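How to free a sticking interior door (without planing half of it off)

Quick one tonight, dinner's in the oven. Minttu Huttunen emailed to ask why her bedroom door drags every April and is fine again by winter. Humidity. Wood swells. You can fix most of it in an evening.

What you need
Screwdriver that actually fits your hinge screws. Pencil. Sheet of paper. Sandpaper, 120 and 200 grit. Sanding block. A few 70 mm screws. Candle stub. Primer and paint if the door is painted.

Step 1. Find the rub
Close the door slow. Slide the paper around the gap, top first, then down the latch side. Where it grabs, pencil mark. Shiny or scuffed paint is the other giveaway. Don't sand anything yet!!

Step 2. Hinges first
Top hinge, nine times in ten. Tighten every screw, by hand. A drill will strip them. If one just spins, take it out, pack the hole with glue and a couple of wooden toothpicks, snap them off flush, let it dry, put the screw back.

Still sagging? Swap one screw in the top hinge, the one closest to the stop, for a 70 mm. It bites into the stud and pulls teh whole door up. Go easy, quarter turns, check the gap each time. I overdid it at the Mallholm apartment and then the bottom corner rubbed instead.

Step 3. Strike plate
Door closes but won't latch? Rub some pencil on the latch, close it, open it, see where the mark lands. A hair too low, file the plate. More than that, move it. Fill the old holes first or the screws will wander right back into them.

Step 4. Sand, but only the marks
120 on the block, long strokes, with the grain. Stop and test. Then 200 to smooth. Bottom edge means the door comes off: wedge under it, bottom pin out first, top pin last. Get a second person for a solid door. Mine was 34 kilos and I still have the bruise.

Step 5. Seal it
Bare wood drinks up water and you'll be back here next year. Prime and paint any edge you sanded, top and bottom edges too. Let it dry fully befor you close it on the frame.
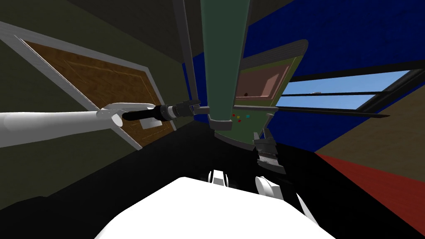
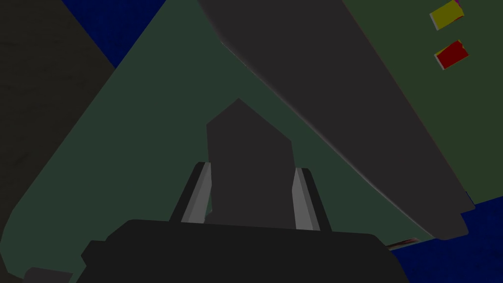
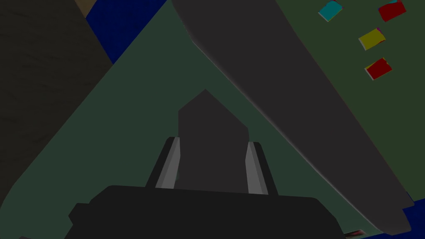
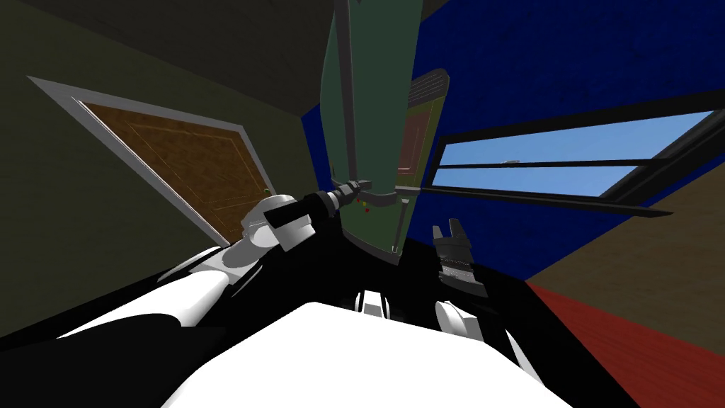 Wax last. Candle stub along the latch edge, buff with a rag. Same on the latch bolt if it squeaks.

If none of that works the frame itself has probably moved. Check it with a level. Cracks running off the corners, gap that keeps growing, get someone in to look. Sorcha Ó Briain had that in her hallway and ended up paying 335 to have the jamb reset, trim included.

Folding doors and sliders are a different job, will do those next.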